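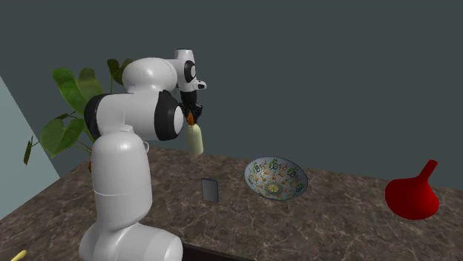
A reader asks whether the time spent on a simulated kitchen would not be better spent on the physical bench, given that the bench is the part that must work in the end. The question has come in several forms since the last entry, and it deserves a full reply.

Posted 1/21/19

The Brokesar project is a home build with a limited purpose: to have an arm pick up a bottle from a cluttered counter, hold it clear of the surface and set it down again. The physical side is kept at the Ekness shared workshop, where I hold a bench. The simulated side runs at home, on a desktop computer in the spare room. Work on the two sides is recorded in the same log and follows the same numbering.

The bench at Ekness may be booked for two evenings a week. At that rate, a change to the grasp routine would be tested a handful of times before the booking ended and the fixtures had to be put away. The simulated counter has no booking sheet. During the present round it completed 1141 trials, most of them overnight, and each one left a record that could be read the next morning. I accept the reader's point that a simulated success proves little about a real bottle. A simulated failure is more useful, and there have been many of those.

Layout of the counter

The first counter was a gray slab with one bottle in the center. It was retired in April. The routine had learned to do well on it and did poorly on anything else, and the results were of no value to the bench.

The current counter has a brown marbled top, a patterned bowl, a few smaller objects and a large potted plant. The plant was the most argued-over item in the log, chiefly by me with myself. Its leaves overlap the arm from certain viewpoints and hide part of the work surface. That was the intention. At Ekness there is always something between the viewer and the work, and a layout with a clear view from every side would have repeated the mistake of the gray slab.

The scene files are assembled in Pravell, a small set of scripts I maintain for this purpose. Pravell places the objects, settles them and writes out the starting positions. It has one known fault: objects are sometimes left resting at an angle they would not keep on a real counter. The fault is recorded and has not been corrected.

Grasp point

Earlier versions took the bottle by the middle of the body. The present version takes it from above, by the orange-brown top, and lets the rest hang. Some tilt is to be expected with this method and is allowed for in the routine, up to a limit. Beyond that limit the trial is marked as failed, even where the bottle has been kept off the counter.

The top was chosen for a practical reason. The body of the bottle is pale and translucent, and against a dark counter the lower part is difficult to make out in the rendered views. The top is a solid color and easy to find. A bottle with a clear top would require another approach, and no work has been done on that.
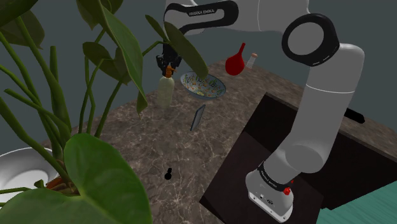

Gripper over the spray bottle, with the bowl to its right and the plant in the foreground.

Clearance

The bowl stands close to the bottle, and the first approach path did not respect it. Contact with the rim was the most common entry in the log for several weeks. The path was changed so that the gripper descends vertically over the last part of its travel, with no sideways movement near the rim. Entries of that kind became less frequent – they have not ceased.

The base of the arm was also moved during this round. In its former position the forearm folded tightly whenever the bottle was placed near, and two of the joints ran close to their limits. Anyone attempting a similar layout is advised to settle the base position before anything else. Every trial recorded before the move had to be set aside, and they are not included in the total given above.

Materials on order

Peeters has confirmed the order of rubber sheet for the finger pads at the bench. The sheet will be cut at Ekness and fitted to the fingers with double-sided tape for the first tests, with adhesive to follow if the thickness proves suitable. The friction value in the simulation is a guess until then – a fairly generous one, I suspect.

The next round is set at 1000 trials, with the bottle position varied and the bowl left in place. Readers who have measured friction on similar rubber are invited to send their figures through the contact page, with a note of the thickness and the surface used.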